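Pinza paralela y objetos blandos: ¿qué criterio de fuerza aplicáis en célula colaborativa?

Última actualización: Mar 23, 2018
Tiempo de lectura: 2 minutos 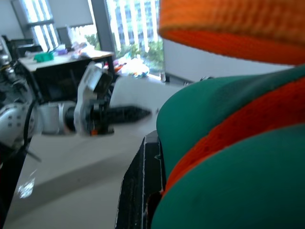
**trarnen_lab**
Estamos redactando el procedimiento interno para manipular objetos deformables con brazo colaborativo y pinza de dedos estrechos. La evaluación de riesgos de la célula está hecha según ISO 10218-2, con ISO/TS 15066 como referencia para los contactos. Mi duda es otra: qué fuerza de cierre fijáis cuando la pieza es textil con relleno. El borrador dice 13 N para toda la familia de peluches y cojines. Los dedos terminan casi en punta y no me convence un valor único.

**k_greser**
Un valor único no sirve. En Greser separamos por superficie: tejido liso por un lado, punto y lana por otro. El liso desliza y pide más fuerza; el punto se engancha en la arista del dedo y se deforma con muy poca. Nosotros tenemos dos recetas y el operador no puede editarlas sin contraseña.

**ejecuatro**
Discrepo. Dos recetas obligan a clasificar la pieza antes de cogerla, y hay piezas que mezclan los dos materiales. ¿Cuál aplicas si un dedo cae en tela lisa y el otro en una banda de punto? Prefiero una sola fuerza baja y control de deslizamiento por la corriente del motor.

**k_greser**
La del material más delicado. Está escrito en la ficha.

**ejecuatro**
Entonces en las piezas mixtas siempre coges con la fuerza baja, o sea, lo que propongo yo – con una receta de más.

**rashidi_int**
Mezcláis dos cosas. La fuerza que daña la pieza es un requisito de proceso. La fuerza que puede recibir una persona es un requisito de seguridad y se valida aparte, con medición. Los límites de la TS 15066 dependen de la zona del cuerpo y no cambian por el peluche. Con dedos afilados, además, lo que manda suele ser la presión, por la poca superficie de contacto. Bajar a 13 N no exime de medir.

**trarnen_lab**
De acuerdo, lo separo en dos apartados. Añado el dato que faltaba: en la última serie hicimos 69 agarres y 43 salieron a la primera. La mayoría de los fallos fueron por aproximación, no por fuerza: la pinza empuja el relleno antes de cerrar y la pieza gira sobre la base.

**ejecuatro**
Eso se corrige con la velocidad del último tramo. Punto de preagarre sin contacto, parada breve y avance lento. Si entras a velocidad de tránsito da igual la fuerza que pongas.

**trokham**
Dos cosas que faltan en el borrador de enero y que a nosotros nos pidieron en auditoría:
– Recorrido del cable del brazo comprobado en las posturas extremas, con registro.
– Estado seguro de la pinza ante pérdida de energía: mantener o soltar. Con un peluche parece irrelevante, pero la célula se reutiliza para otras piezas y el documento se hereda.

**k_greser**
Lo segundo es obligatorio definirlo. Lo del cable lo meteríamos en mantenimiento preventivo, no en el procedimiento de manipulación.

**trokham**
Si lo metes en mantenimiento, quien cambia la trayectoria no lo lee. Tiene que saltar con cada modificación de programa.

**rashidi_int**
Con trokham en esto. Cambio de trayectoria implica revisión de la evaluación de riesgos, y el cable entra ahí.

**trarnen_lab**
Queda así en la revisión 2: fuerza de proceso por ficha de pieza, medición de contacto aparte, preagarre obligatorio y cable en la lista de cambios. El estado de la pinza sin energía lo dejo abierto hasta hablar con el fabricante. Sobre una o dos recetas sigo sin decidirme; repetiré la serie con las dos variantes y subo la tabla.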